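Speaker notes — missing person searches and the online tip problem

Hi everybody, thanks for staying after lunch, I know the coffee ran out. I'm Rasa Grigaitė, I covered courts and police for the paper in Sterkanow for 15 years, and tonight I want to talk about one case and what it did to my inbox.

(Wait for the back row to sit down.)

So. A man of 19 goes out to meet somebody who wants to buy his scooter. He tells his sister he'll be back for dinner. He isn't. By midnight the family has called everyone they know, and by morning there's a post with his face on it and my phone number at the bottom, which I had not agreed to!

I want you to guess how many messages came in over the first week. (Let them shout. Someone always says fifty.) It was 1563. I kept every one. Most were kind, a lot were people saying they were praying, and a fair number were from folks who had seen a tall guy in dark pants at a bus station. Do you know how many tall guys in dark pants there are at a bus station?

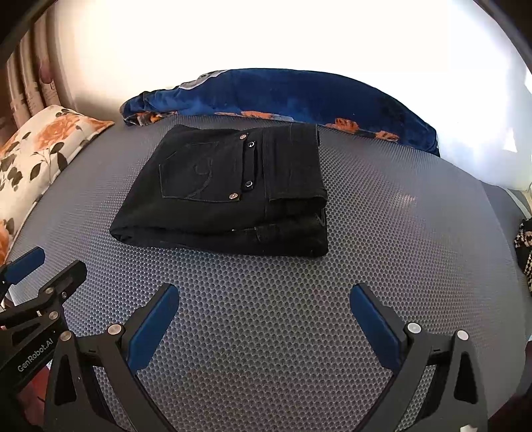
LEPIK, October 2021

I'd like you to remember the town, because Lepik is where the useful tip came from. A woman who works nights at the Edberg bakery wrote two lines. She gave a time, a street corner, and the direction the scooter was going. No theory, no guess about the family. I called the police desk before I'd finished reading it — and then I called her back and said thank you, and she was embarrassed that she'd bothered me.

(Slow down for this part, I rush it every time.)

He was found in Kirnilberg, alive, in a hospital, with a broken collarbone and no wallet. He'd been listed without a name. I know, I know, you all want the rest of it, but the robbery case had a closed hearing and I'm keeping to what was said in open court.

What I'd ask newsrooms to do is pretty dull. Don't print a family's number, print the police one. Ask for time and place first. Take the post down, or at least update it, when the person is home. Ours was still being shared the next June with 800 new comments under it, and his mother was reading them.

Okay, questions. If it's about the hearing, catch me at the door.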